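From the Workbench: Looking After the Grocery Cell

If you have been wondering who keeps moving the tomatoes, it was Shewit Negussie, and she had a form for it. The two-armed packing cell at Sulstead got its February service last month's budget could not cover, and those of us who share the corridor have been asked to write up how it is done, so that the next person does not have to learn it from the sticky notes inside the cabinet door.

For readers who joined after the move from Zuldale: the cell has two arms, a gripper on each, one table and one bag. Groceries go from the table into the bag. On paper it is the dullest machine we own, which is how Mogens Lykkegaard got it approved.

What goes wrong with it

Mostly cables. Each gripper has a black cable, and each cable has ambitions. When an arm reaches low to hold the bag, the cable needs enough slack to follow the wrist through its turn, but a loop that hangs too wide will find a table leg sooner or later. The old setting left the right cable so short that the wrist gave up 7 degrees before the end of its travel and reported a "soft limit event," a lovely phrase for getting stuck.

The second complaint is the bag. Gil-soo Pyo switched us to foil-lined bags in the fall on the grounds that they stand up better. They do. They are also slippery along the top edge, and a fingertip pad that was perfectly happy with brown paper will let foil slide out of its grasp with no sign of remorse. Shewit has logged 40 dropped bags. Gil-soo disputes 2 of them.

Where the arms should be at the start

The cell begins with the bag held low at the front of the table by the right gripper, and the left gripper open and waiting. Put the groceries toward the left of the mat and leave the right half clear. Cups may lie on their sides. The big white bowl goes at the back left, where the left arm can see it coming.
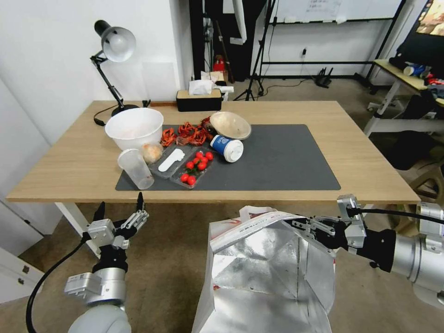 The right gripper has the bag by its top edge in both pictures, with the left one open.
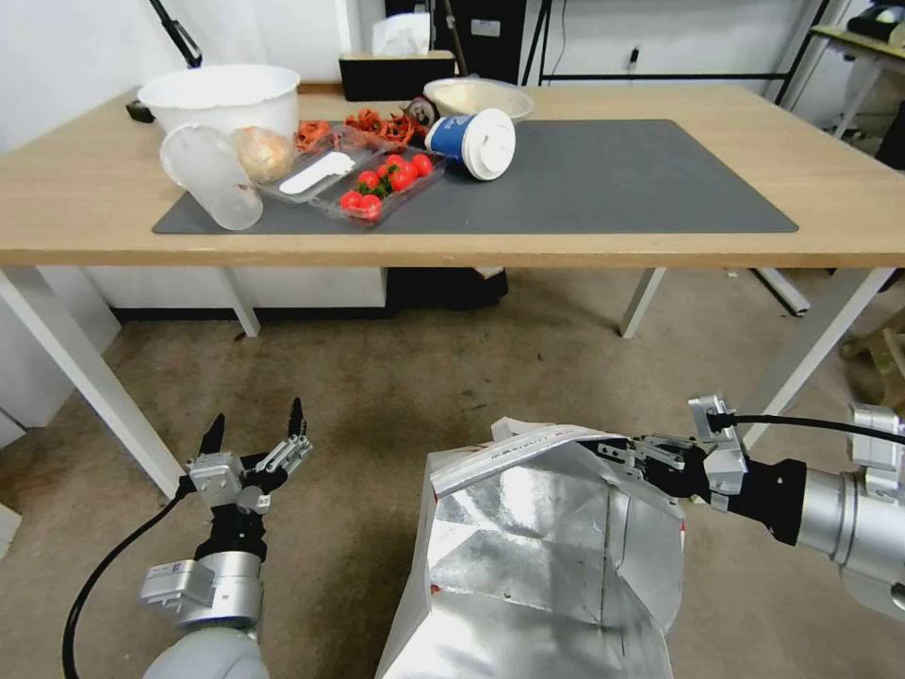 The service, in the order Shewit does it

1. Park both arms and cut the drive power at the cabinet. The screen going dark is not the same thing. Mogens would like this repeated, so: the screen going dark is not the same thing.

2. Wipe the fingertips with a dry cloth, then look at the pads under a decent light. Shiny patches mean a pad is finished. Change both pads on a gripper together, even if one of them looks smug about its condition.

3. Check the screws on the finger mounts. Snug, then stop. The spare plates from Eyvindsson take weeks to arrive, and we have already met the person who thought one more quarter turn would help.

4. Walk each cable from the gripper back to the base with your fingers, feeling for flat spots. Re-tie the right one with the wrist turned fully in, never at rest. This is the step that cured the soft limit events.

5. Power up and run the empty cycle 60 times at half speed. Bring something to read. Keep a hand near the stop button anyway.

6. Run the bag hold. The right gripper pinches an empty foil bag and keeps it there while the left arm goes through its reaches. If the bag creeps, raise the grip force one notch and try again. If you have gone up three notches, go back to step 2 and look harder at the pads.

7. Only now bring out the groceries. Lay them out, run a full pack, and write down what dropped, including anything Gil-soo is likely to dispute.

Parts and people

Spare pads are in the top cabinet drawer in an envelope marked Gilo, for reasons lost to history. There are enough for one more change. Jytte Blöndal has put in the order and will put in another if this one vanishes the way the last one did.

Aisling Coughlan takes over the cell next month while Shewit is on the loading line. Please give her any odd noises in writing, with the time of day and which arm. "It sounded sad" was submitted twice in the winter and could not be acted on.

The sticky notes will come down once Aisling has copied out the one about the left wrist, which is in Mogens's handwriting and may take a while.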